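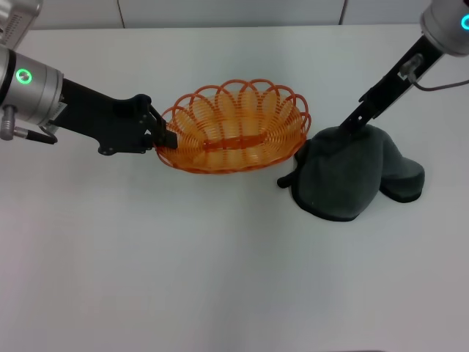 4.2 What the demonstrations leave out

Claims about teaching robots by remote control usually rest on a count of demonstrations and a success rate, and we have come to trust neither very far. The count says how long somebody sat at the controls. The success rate says how often the robot did what the scorer was prepared to call the task. Between the two lies the question of what the person at the controls was doing that the recording failed to keep, and it is easy to skip. Take the moment in Figure 3, where the left gripper has the orange wire basket pinched by its looped rim and the right gripper is pressed into the top of the grey oven mitt. A log of joint angles and gripper openings treats these as two contacts of much the same kind. They are quite different problems. A rim made of open loops gives the fingers many places to close, most of them tolerable, while a flat piece of fabric gives them hardly any, and a person guiding the arm has to judge how far to press before closing. That judgement is the part we would most like the robot to learn, and our log holds only its outcome.

Figure 3. Two-arm work with a wire basket and an oven mitt. The left gripper holds the basket by the rim; the right gripper touches the mitt.

We collected 211 demonstrations of the basket and mitt task on the Prernedo station. Of these, 167 were kept for training. The rest were thrown out by the operator at the end of the attempt, using a single key, and we did not ask for a reason at the time. We now regard this as a mistake. A discarded attempt is a demonstration of something, even if only of where the controls are hard to use, and a data set from which every awkward attempt has been removed will look more skilful than the people who made it. Readers should bear this in mind when comparing our numbers with those from groups that keep everything, and also with those from groups that do not say what they keep.

It is often said that showing a robot by remote control is "natural" because a person is in charge throughout. We found little to support the word. Our operators could not feel the cloth. They had a view of the table and two handles, and they made up for the missing sense of touch by slowing down, by watching for the fabric to crease, and by pressing more than they would with their own hands. The policy trained on the recordings also presses hard, and it also pauses before it closes. One could report this as faithful imitation. We think it more likely that the robot has learned a set of habits belonging to the equipment, and that a better handle would have produced a different "skill" from the same people on the same table.

Guiding the arms by hand, with a person's grip on the wrist of each, was tried as a comparison. It has the opposite fault. The operator can feel something of the contact through the arm, and the movements are smoother, but the operator's own hands and sleeves get into the camera view, and two arms are a lot for one person to move at once. We recorded 20 such demonstrations before giving up on the full task. They are too few to train on and we draw no conclusion from them about which method is better. We mention them mainly because an earlier report on the Cuesta set-up described hand guidance as simple to extend to a second arm, and it was not simple for us.

There is also the matter of scoring. In our first round a trial passed if the mitt ended up inside the basket. Casimiro Llorente, who scored these trials, objected that the rule passed several runs in which the basket had been dragged under a falling mitt, with the right arm contributing very little. He was right, and the rule was changed so that the basket must stay in the left gripper and the mitt must be released above it. The success rate fell under the new rule. We give only the second figure in Table 2, though the first is the one that matches the wording used in most earlier work, and a reader looking for a fair comparison will have trouble finding one either way.

Would more data settle the matter? The Futdale group reports steady gains up to 800 demonstrations on a task of similar length. We have no reason to doubt the measurements, but the basket, the cloth, the table and the operators were the same from start to finish, and a curve that rises under those conditions may show only that the policy is getting to know one table very well. Our own set shares this weakness. The table is white and bare apart from the objects, the wall behind it is plain, and the mitt was always laid flat at the start of a trial. We did not test a crumpled mitt in the main experiment. When we tried it informally, the right arm went to where a flat mitt would have been.

For these reasons we treat the results in the next section as evidence that the recordings can be played forward into working movements under narrow conditions. Whether the robot has been taught to handle cloth is a separate claim, and the present data do not support it. Section 5 repeats the trials with the basket moved to the other side of the mitt, using the same trained policy and the stricter scoring rule.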